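Notebook, Wednesday, morning and after lunch
Teleop demos in the simulator, tray task

Continued from Harish's page. He left the list of settings and I kept all of them except the translation scale, which I lowered because my hand is less steady than his. With his value the gripper travelled too far for every small movement of the controller. Now it feels slow but I can stop where I want.

The plan was 30 demos before lunch. I recorded all 30, but I will not keep the ones where I let go of the clutch in the middle of the approach. When the clutch is released and pressed again, the pose has a small jump, and the policy will learn the jump also. Laiba has seen the same thing in the Estus recordings in November. She cuts the episode at that point, I prefer to delete it and do it again.

Notes on how I drive, so that Irfan can do it the same way:
Open the fingers fully before moving over to the tray, and keep them open until the descent is finished.
Come from the side with a slow movement, then go down. Do not do both together.
Wait a moment before closing. The log needs some frames with the hand still, otherwise the close command is mixed with the last of the motion.
If the wrist turns more than 90 degrees, stop and reset. The cable limit is not in the simulator but it is on the real arm.

Saqib asked if we should use the wrist view only, or the wrist view and the fixed one. I tried both. With the wrist view only it is harder to judge the height above the floor – the colour is very even and there is nothing on it to compare with.

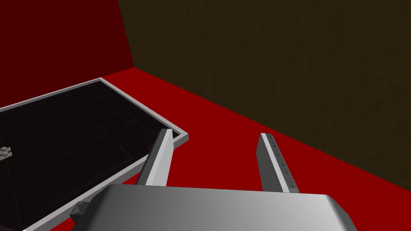
My left and right corrections are good, but the depth corrections come late, and in the replay I see two or three small movements down where one would be enough. Sohail says this is normal for a new operator and goes away after 200 demos. I am not so sure. I would like a simple height number on the screen, and I have asked him if the Jatoi overlay can show it.

Also to check: the episode length is limited to 300 steps, and my slow scale makes me come close to it. Two episodes ended before I released the part. Either the limit goes up or I go back to a scale between mine and Harish's.

Files are in the shared folder under my initials. The deleted episodes leave gaps in the numbering, please do not renumber them.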